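About Stelbridge

Stelbridge is a travel video and advertising studio. We make short films, online ads and destination footage for tour operators, regional tourism boards, ferry lines, hostels and small airlines. Most of what we make runs for less than a minute. We have been doing this long enough to have worked for some clients through three logos and two changes of owner.

How we started

The studio began as a side business to a travel agency called Wusitlow, which sold coach and rail holidays from a shopfront between a chemist and a bakery. The agency needed something to play on the screen in its window, and the stock footage it could afford was mostly of other countries. Two of the staff borrowed a camera, went on one of the agency's own coach tours and came home with enough material for a four-minute film. It was too long and the sound was poor, but people stopped on the footpath to watch it, and a few of them came in and booked.

A caravan park asked for one next, then a ferry company. After a couple of years the video work was bringing in more than the window bookings were, so the two were split. Wusitlow kept the agency and the shopfront. Stelbridge took the cameras, the van and the debt on the van. The two businesses are now separately owned, and Wusitlow is still a client.

What we do

Our main work is short travel advertising for the web. A client comes to us with a place, a route or a season to sell, and we plan, shoot and edit the spot. We write our own scripts when a script is needed. Often there isn't one, just a list of locations, a running order and an idea of what the last shot should be.

We also keep a library of destination footage that clients can license by the clip. At last count it held 3,867 clips, sorted by region, weather, time of day and type of transport. The library is used mostly by agencies that need eight seconds of a jetty or a mountain road and can't send a crew. We add to it after every trip.

The rest is made up of smaller jobs: safety films for boats and coaches, welcome videos for hotel rooms, silent loops for trade show stands, and titles and graphics for other people's films. Animation and computer-generated work is done in house. 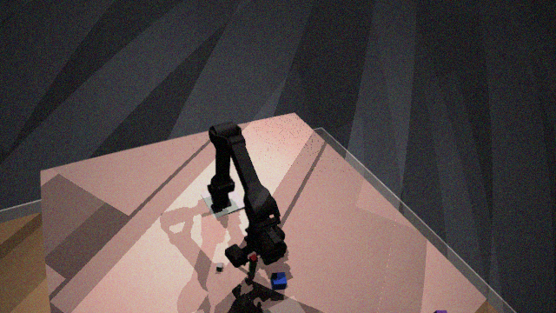
A 3D render of a robotic arm on a pink tabletop.

How we work

We travel in small crews. A normal crew is two people, sometimes three, and everyone carries their own gear. This keeps the cost down and means we can use ordinary buses, trains and ferries, so the footage looks like the trip a customer would take. We don't close off beaches or clear people out of town squares. If it rains, we film in the rain for a while and see what we get.

Every job starts with a planning call and a written quote. The quote lists shooting days, travel days, editing time, music and the number of finished versions. If the weather costs us a day, we carry the first lost day ourselves and talk to the client about any after that. Clients see a rough cut before we do the colour and sound, and two rounds of changes are included in the price.

We ask clients to choose one person to collect comments on the rough cut. We have worked the other way, with notes coming in from five departments, and it adds weeks.

The Jugah series

Many people know us through Jugah, a series of one-minute films we make for ourselves between paid jobs. Each film covers one long overland journey, with a single shot for each stop. The first followed a rail trip and was edited on the way home. It was put up on a weekend with no promotion and had 3,000 views before we had told our own clients about it.

Jugah has no sponsor and we would like to keep it that way. It is where we try out things we would not risk on a client's budget, such as cutting a whole film to the noise of a ship's engine, or holding one frame size from start to finish. Some of those ideas have ended up in paid work later on. Others were dropped, and the ship's engine was one of them.

Our offices

Our main office is on the upper floor of a former printing works, with edit rooms along one side and a sound booth at the back. There is a lift, but it is a goods lift and visitors are welcome to take the stairs. Meetings are usually in the morning, as the edit rooms are busiest after 2 pm.

We also have a small office in Ostau, near the harbour, which looks after the ferry and cruise clients and stores the waterproof housings and the boat gear. It is staffed from September until the end of April. Outside those months, calls are put through to the main office.

Who we work with

Around 600 businesses have licensed footage or commissioned a film from us. Most are small. A typical client has a handful of vehicles or rooms, a modest budget for the year and a website that needs something moving on the front page. We are happy to take on a first film for a business that has never made one, and we will say so if we think the money would be better spent on good photographs.

There are a few kinds of work we turn down. We don't film captive wildlife attractions. We don't make customer testimonials with actors. We don't use footage of one place to stand in for another, even when the two beaches look the same, and this is written into our licence terms.

Working for us

We take on extra camera operators and editors in the busy months, and we offer two paid student placements a year. Applications for placements open in July. Please send a link to something you have shot and edited yourself, no longer than two minutes. Phone footage is fine. We look at everything that comes in, though it can take us a month to reply if crews are away.

Getting in touch

For quotes, tell us where, when and how long, and whether you already have music in mind. For library footage, send the clip numbers and where the clips will be shown. The office is open from 8:30 am to 5 pm on weekdays. Messages left after hours are answered the next working day.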